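Speaker notes — "Fruit first", Pretero community room, 3 Apr 2023

Before I start
Water, clicker, reading glasses. Tell them it's 25 minutes and they can yell out questions as we go. Thank Rhea Mangubat for the invite and for lugging the urn in.

Opening
Start with the Talavera share house. I lived there for two years and our fruit lived in the bottom of the fridge, in the bags it came home in. You can guess how that went! Ask for a show of hands — who's thrown out a soft orange this month? (Put my own hand up.)

Slide 1: Get it all out
First job after shopping is to spread everything out somewhere you can see it. Bench, table, bed, whatever's free. I like a bright cloth, personally, it cheers me up. Oranges and tomatoes out together, big ones and little ones, and then you pick each one up and have a feel. Anything with a soft spot gets eaten tonight.

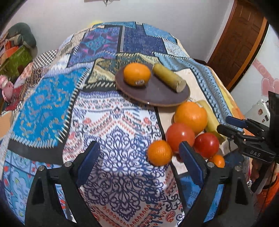

Sorting on the patchwork, one orange already on the plate.

Point out the sizes. The tiny citrus always rolls to the bottom of a bag and gets forgotten, so I pull those out early and they go in lunches. Tell the Onerport market story here if they're laughing, skip it if they're not.

Stickers: I peel mine off when I eat the thing, not before. Someone will ask. Someone always asks.

Slide 2: One bowl, where you walk past it
Now the bowl. Mine's from Cerberg, and I looked at over 80 of them online before I bought it, which is a bit sad. Round and dark is what I'd go for — the colour of the fruit really jumps out. Big orange in the middle, smaller ones tucked in behind, little tomato down the side. Yes, I keep tomatoes with the oranges. Pause for the grumbling, there was plenty of it in March.

Don't pile it to the ceiling. If you can't see what's underneath you're back to the fridge drawer.
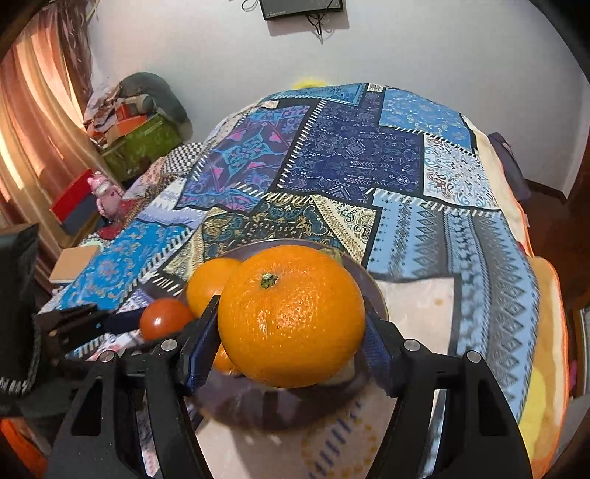
Slide 3: Your turn
Hand out the sheets (118 printed, spares under the chair). Everyone writes down where their fruit lives now and where it's going to live next week. Swap with a neighbour, have a chat, then tea.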